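Search this site... Go

Nine goals and a long drive home

3/4/26

I have now followed Gunmont Town to every away ground in the division, and I can report that the worst pie is at Multgate and the worst result is too.
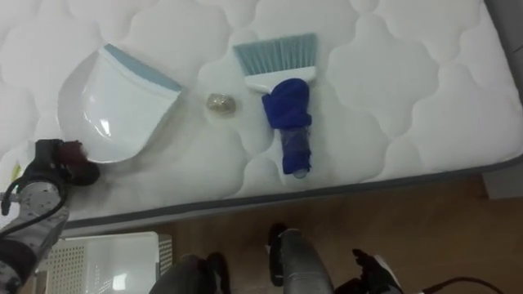 We lost 7-2. I'd like to say the score flattered them, but our keeper was the best player on the pitch and he let in seven. The second was a back pass. The fifth went in off the referee, then off our captain, who then booted the advertising board for Baumgartner Tyres and had to be treated for his toe.

There were 27 of us in the away end, which is a grand name for a strip of grass beside the bins. The official crowd was given as nearly 800. Either the home fans were hiding or Multgate include the rooks.

What gets me is that we started well. For a quarter of an hour we passed it about like a side that had met before, and our new winger had their left back turning in circles. Then it began to rain sideways, the manager switched to five at the back, and none of the five seemed to know which one he was. He has done this at every away match since November. We've won one of them, at Groronska Park, and they had a man sent off in the warm-up.

Both our goals came after half time, when it was already six. The second was a proper beauty from thirty yards and the lad ran to get the ball out of the net as if there was something still on. I clapped until my hands hurt - partly for warmth.

Home game next, against the side just below us. I've renewed for next season already. They do a discount if you pay before you come to your senses.

Comments

northbankmoaner: Toe is broken apparently. Out for the season.

Pie_and_a_pint: The pie at Multgate is fine if you leave the lid.

gtfc_exile: Five at the back again?? I give up. See you at the next one.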